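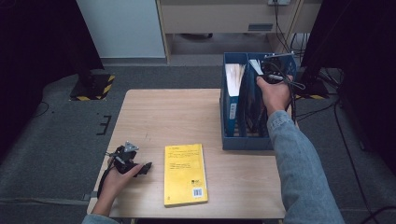
Porch Package Thefts in Grilturton: Project Report

Home Projects Reports Archive Contact

Ziad Zein
Criminal Justice, second year
7 Oct 2019

1. Question

The project asked whether reports of stolen packages in Grilturton cluster near bus stops. A local news story in March said they did but gave no source.

2. Method

I used the town police call log, which is open to the public. It held 966 theft calls for the period. I kept only the calls with the word "package" or "parcel" in the notes and a street address. Each address was marked on a map and measured to the nearest stop. A call counted as near a stop if it was within 500 feet.

3. Results

Calimlim Avenue had 24 package calls, the most of any street. Only eight were near a stop. Most of the others came from the Endum Apartments, where deliveries are left in an open lobby — the building has no mail room.

4. Problems

Many thefts are never reported. The log also rounds addresses to the block, so some distances are off. I asked the Sultero Street substation for exact addresses and was told they could not be released.

5. Next step

Repeat the count by building type, with apartments and single houses kept apart.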